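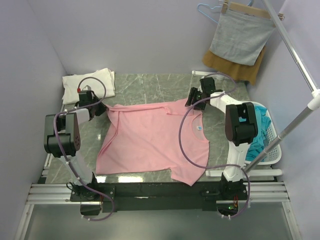
Flolholm lab swaps gripper fingers halfway through laundry trial

2024-09-27 – Two sets of fingers, same pair of arms, one very long pile of T-shirts. The Flolholm automation lab has put out early results from its gripper comparison, and the ridged ones are ahead. For now.

The trial started in August. Question was simple enough: which fingertip picks up thin cotton by a corner and keeps hold of it while the other arm does its bit. The lab ran 50 folds with each set, all on short-sleeved shirts, all on the marble-patterned bench top the team has been using since winter.

Ridged fingers, supplied by Kisance, dropped the fabric 2 times. The smooth silicone pads from Hallcombe did worse, though the lab wants to recheck its log before giving out a number. Several runs were marked as drops when the arm had let go on command, so that has to be sorted out first.

"The ridges bite, that's all it is," said Rimantas Ķēniņš, who is running the comparison. "With the pads you get a nice soft pinch and then the second arm pulls and the corner slides. You can squeeze harder but then you pick up the towel underneath as well."

Sleeves are still the sore point. Both sets tend to roll the cloth between the two pinch points when the arms come in close, and a sleeve that tucks under the body of the shirt can throw off the next grasp. The pink tee on the bench has one sleeve folded inward over the body, with a rolled fold along the upper edge. The team has started scoring those seperately from straight drops.

Cabling is the other gripe. The purple leads loop over the grippers and back down to the bases, clipped along the way, and Ķēniņš would like them shorter. A lead that swings across the shirt confuses the vision side, he said, and the controller then waits for a clear view before it moves. Costs time on every fold. Shorter leads are on order, no arrival date yet.

On the controller – no change there. The lab looked at moving to Rozīte, a newer control package that plans both arms together, but held off so the finger results would stay comparable. It gets its turn once the pads are finished. Ķēniņš reckons the gain could be bigger than anything the fingers give, but he hasn't got data on it and said so.

Cost came up too. The ridged fingers wear down at the tips and the lab changed its first pair after 30 hours of running. The pads are still on their original set. For a lab thats a nuisance. For a commercial laundry running two shifts it would be a line in the budget, and a few of the laundries following the work have already asked about it.

Next up: a rerun of the pads at a lower closing speed, then heavier stuff. Towels first, then maybe fleece. Button shirts are off the list until the collar problem is looked at.

Full figures, including the corrected drop log and cycle times for each set, go up on the Flolholm site when the rerun is done. Anyone with spare plain cotton tees in adult sizes can leave them at the front desk. No logos please, the cameras don't like them.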